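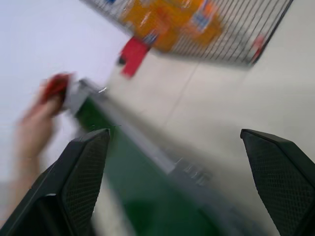 Something red, held up.

OK quick one before work. Finally sent off the water bill dispute. 1332 gallons over last month, says Turnetti, and I live alone and shower like a normal person. Called at 8 in the morning, on hold forever, then got told to check the toilet flapper. Checked it. Fine. Checked the outside tap – also fine.

So now I'm reading the meter myself, morning and night, in a notebook. Very exciting life. Overnight it moved 2 gallons with everything off, so there's a leak somewhere, probaly under the yard. Baston wants 82 dollars just to come look. Ugh.

Anyone on Datlow had this? The pipes there are as old as mine I think. Leave a comment, I do read them, just slowly. More when I know somehting.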